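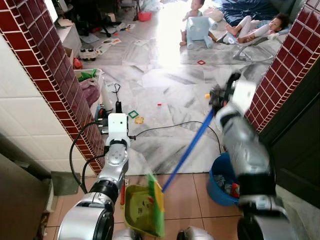 13 Apr 2023 - equipment planning, floor-sweeping task

Present: self, Frauke Kuhlmann. Purpose: settle the purchase list before the August order.

Long-handled broom and dustpan stay as the test tools. Changing to short tools would make the reach easier but the earlier runs could not be compared.

Grippers. Current pads are the weak item on a round handle. Kumsa quote for ribbed pads is 76 per pair. Order 2 pairs, one to fit and one spare. Teston pads are cheaper but need an adaptor plate, and we have no drawing for it.

Cables. The loops at the left gripper curve down along the arm. Want a sleeve and clips on both arms before any longer booking. Stukham stock the sleeve by the metre - allow 100 for the lot, clips included.

Base. No spend. Tan tile to marble at the doorway is a change of surface we have not measured. Borrow the level from the workshop first and decide on wheels after that.

Second dustpan, stiffer lip. Petty cash.

Wrist force sensor. Porkance will not quote below 1000 for a single unit. Frauke wants it in this year's budget; I would hold it until the pads have been tried, as both are meant to cure the same fault. Left open.

To do:
Frauke - ask Kumsa for lead time and whether the price holds to August.
Self - measure handle diameter, send to Kumsa with the order.
Self - move the sensor to a separate line in the budget sheet.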